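Share this article 5 shares 0 comments
Print E-mail
Reading time: 5 min

3. Work surface and materials

3.1 The tabletop

Small items that get handled many times a day, such as pens, end up wherever the surface lets them. For this reason we settled the surface first and the items second. The desk tasks at the Totville site were all done on a white top with no pattern and nothing printed on it. Earlier trials at Durkurport had used a patterned desk mat, and people coding the sessions often lost sight of thin items against the print.

A plain top does not give even brightness. The far part of the surface reads lighter and slightly blue, and the part nearest the worker reads grayer. Coders were told to expect this and to leave the brightness of the recordings as it was.

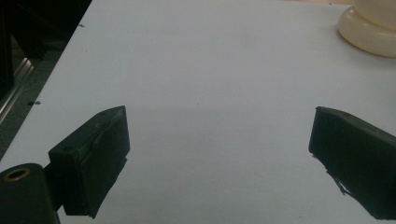
Figure 1a. White tabletop at a low angle, with the darker area past its left boundary.

The long edge of the top matters for coding too. Past it the view drops into shadow, and an item that goes over the edge is hard to follow. We coded any such item as "off surface" and ended the trial there.

3.2 Cup and pen

The task reported here is a simple desk-tidying one: a pen is to be put into a cup. We chose a short, ribbed cup in a cream color. On white it is a fairly weak contrast, but the ridges and the shadow make its outline easy to find. The pen is thin, silver and red, and stands out well from both the board and the cup.

The cup stands toward the far side of the board, near the middle. The worker holds a gripper in each hand and may use either one for the pen. No mark was put on the board to show where the cup should go - we wanted its place to vary a little between trials, as it would on a desk in use. 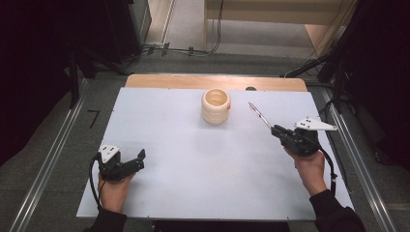
Figure 1b. Ribbed cup on the white board, with the pen held in the right gripper.

The board lies on a light wooden table and leaves a strip of wood showing at the far side. This strip was treated as outside the work area. Items resting on it were not coded.

A session was made up of 30 trials. The full set for this task holds 500 trials, of which 70 were kept apart for checking agreement between coders. The coding sheet was adapted from the Phromma desk study, with the entries for paper and folders removed.

3.3 Bare surface

Stretches with no item between the fingers were kept in the set. They give coders a reference for the surface itself, including the soft gray shading that can be mistaken for the shadow of a cup.

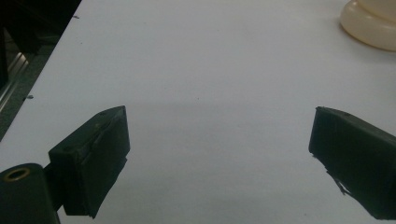 Figure 1c. Bare table between the gripper fingers, with shading over the middle and lower parts.

Coders marked these stretches "surface only" and gave no start or end point for the task. The same label is used in the Torkomier set - the two can be read side by side without conversion.

Print | E-mail this section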